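Home robots and chores: questions we keep getting

Rekholm Notes, updated 25 April 2024

Short answers, written between jobs. If yours isnt here, write in and we'll add it.

Can a robot do my dishes yet?

Not the whole job. Pieces of it, yes. Picking up a cup, moving a bowl, holding a bottle upright. The sink is another matter. Water, soap, forks under plates, a pan with stuck egg. Ask again next year.

What about just clearing the table?

Closer. Hard things with a simple shape go best, and a two-finger gripper will take a bottle low on the body and keep it straight.
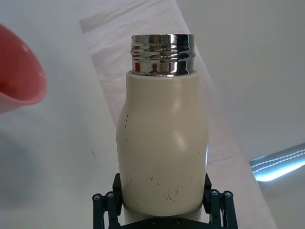 Soft stuff is worse. Napkins, bread bags, anything that folds. Thin stuff too, a plate lying flat gives the fingers nothing to get under. Most people asking this want the table wiped as well, and wiping is a seperate skill with its own troubles.

Can it screw a lid on?

Sometimes. Threads are fussy. Start the cap crooked and a person feels it right away, backs off, tries again. A lot of arms just keep turning. We'd call it a maybe for wide caps, a no for small ones.

Will it scratch my things?

Could do. Depends what's on the fingers. Bare plates on a painted bottle, expect marks sooner or later. Ask for rubber pads. Don't hand over the good glasses.

Shiny things confuse it?

Yes, often. Chrome, glass, steel. The camera gets the room bounced back at it and guesses the edge wrong. A matte body with a shiny neck is a fair test, grab the matte part.
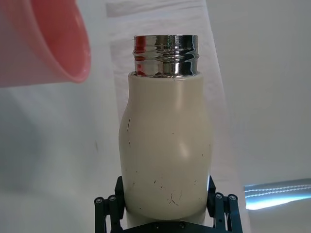
Is the shop floor any further along?

Much. Same part, same spot, same light, all day long. The Brarik line we visited in January runs 381 bins a shift and the arm does the lifting on nearly all of them. People still do the odd ones and the jams. A kitchen is all odd ones.

How does it learn a chore?

Mostly by being shown. Over and over, with things moved a bit each time. Lytvynenko told us up to 4,000 tries for one table task. Our own bottle set is 118 and its not enough.

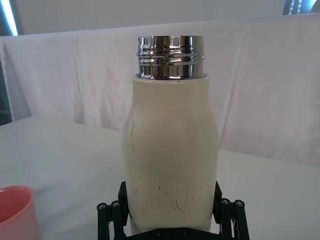
Uncapped bottle held low on the body, pink cup at left.

Which one should I buy?

None, for chores. A floor vacuum if you want a floor vacuum. The Nusar arm is fine for tinkering but you'll spend 3 weekends on setup before it moves a mug.

So when?

Don't know. Anybody giving you a date is selling something. Laundry folding last, is our guess.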